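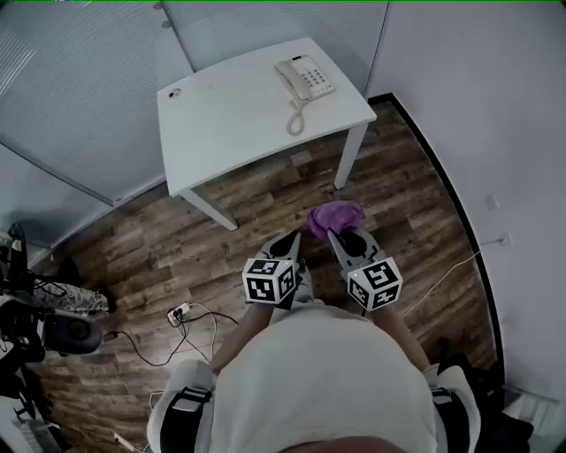

*Frame from the head view, episode 82. Left gripper, right gripper, purple cloth.*

## Relative pose between two handheld grippers jumps when both markers are tilted

Posted by **Liudmyla Antoniuk** in Perception & Tracking, May 4, 2021

I'm recording two-handed cloth demos with a pair of handheld grippers, each with a marker cube on top, and a wide-angle view from above my head. The cube poses come out of the Canov tracker, and then Fleltix turns them into left and right trajectories for training. I have 324 episodes so far, which felt like an achievement until I plotted them.

One hand at a time, everything looks fine. The trouble starts when the two fingertips come together on the cloth. In the frame I posted they have it pinched between them, and the tracker is of the opinion that they're well apart. A few frames later it decides the left cube has flipped over and my wrist has gone with it. Then it changes its mind, and my wrist is restored to me.

What I've tried:

- Recalibrated the lens twice. The residuals got prettier. The trajectories didn't.
- Raised the smoothing window to 8 frames. Now the flips are smooth.
- Measured the cube-to-fingertip offset again with calipers. Same number as in April.

Config, in case it matters:

```
lens_model: pinhole
pose_mode: per_face
temporal_prior: off
smoothing_window: 8
```

Is this a calibration problem, or do I have to write my own filter? I was hoping to get through the year without writing a filter.

---

**Gianni Caputo**

Had the same thing. Update Canov and restart. Also try better lighting, works for me.

> **Liudmyla Antoniuk:** Updated, restarted, turned on a lamp. My wrist is now broken in better light.

---

**Fulvio Bortolotti**

You have two problems and they're covering for each other.

First, `lens_model: pinhole`. Look at the wall on the right side of your own frame. It bends like a banana, baseboard included. Unless your office was built by a shipyard, that's lens distortion, and a pinhole model with a couple of radial terms won't soak it up out there. Low residuals only tell you the fit is good where you held the board, and most people hold the board in the middle. Switch to `fisheye`, redo the calibration, and push the board right out to the edges and corners until your arms hurt.

Second, `pose_mode: per_face`. A single square seen at a shallow angle has two poses that explain the corners almost equally well. The solver picks one, noise picks the other, and you get your flip. You're using cubes, so take advantage of it: set `pose_mode: rigid_body` and give it the cube geometry, so that the corners from all the visible faces go into one solve. When only one face is visible, keep both candidates and choose the one closer to the previous pose. `temporal_prior: on` does that, badly but adequately.

Turn the smoothing off while you debug. Smoothing over a flip gives you a hand passing through orientations it never had, and the policy will learn them with great devotion.

As for the fingertips, a small rotation error at the cube gets multiplied by the distance to the tip. I'd check it without cloth. Close both grippers, touch tip to tip, hold still, and log the gap. Then do it again with your wrists rolled over. If the gap changes with the roll, your offset is in the wrong frame, however nice the calipers are.

> **Liudmyla Antoniuk:** Fisheye plus rigid_body, and the flips are gone on the 2,444 frames I reran. The tip gap does still change when I roll the right hand, so I suppose I get to look at frames of reference this evening.

> **Fulvio Bortolotti:** Check whether the offset is given from the cube center or from the top face. The docs say one and the sample file does the other.

---

**Kaja Paulauskas**

Adding to Fulvio's answer – if you've already exported through Fleltix, rerunning the tracker isn't enough. It caches poses by episode name and will cheerfully hand you the old ones. Delete the `poses` folder or pass `--rebuild`. I retrained on the stale set once and wrote two pages on why the new calibration made no difference.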